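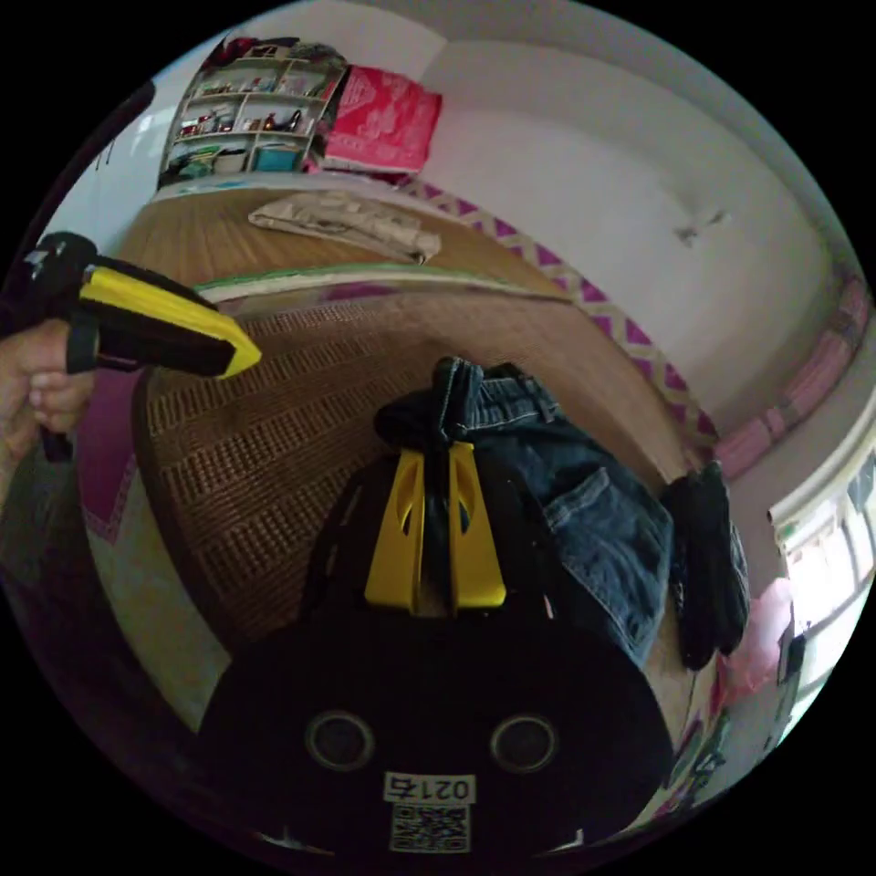 Re: [Dirnham-Home] Folding jeans on the bed, and what to put under them

In message 436 a list member wrote:

> I have 2 beds to make up and a mountain of denim to fold before April,
> and the jeans keep sliding off the bedspread. Does anyone fold on
> a mat? And waistband first, or legs first?

Oh, I do sympathize! I've folded on the bed for years (the table is always full of something else), and a woven rattan mat is the best thing I ever put down. Mine is brown with a thin green border along the edge, and the ridges in the weave give heavy denim something to hold on to. I lay it right over the bedding, with the zigzag sheet still showing around it - very cheerful, all that pink and magenta.

As for the jeans, I gather them at the waistband first and give them a good shake, then lay them down, one leg over the other, and smooth along the seams. Fold the legs up toward the waist and then once more. Dark blue pairs go in one stack and faded ones in another. Do check the pile for stray gloves too, as I once folded a black one into a pair and hunted for it all winter.

My mat came from Bañuelos and measures 16 hand-widths across. Priria may still carry them - I'd love to hear if anyone has looked lately.

Warmly,
from the Zivano end of the list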